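Checking a pick policy before you trust its score

Step 4: Run the held-out trials

By now you should have two checkpoints, one trained on 200 demonstrations and one on 412. Run both on the same arm, in the same session, so the lighting matches.

Set the tray near the middle of the table and leave it empty. Bottles go on the stands to the arm's side. Write the start layout on the trial sheet before you press go.

Run 60 trials per checkpoint and switch checkpoints every ten. Nighat Khattak ran them in two solid blocks in July, and the second block scored higher for both models - the afternoon sun had moved off the table.

Score a trial as a success only if the bottle is in the tray and the gripper has let go. A bottle leaning on the rim is a fail.
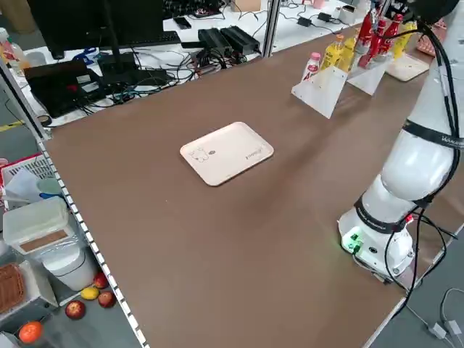
Put the tray back after every trial, even when it has hardly moved. Relu Furtună's Garrido runs skipped this, and the tray crept toward the arm until the later trials were easier than the early ones.

If the arm stops itself, log it as a fail and note the joint. Don't rerun it. Copy the sheet into the Plerkthorpe folder before starting Step 5.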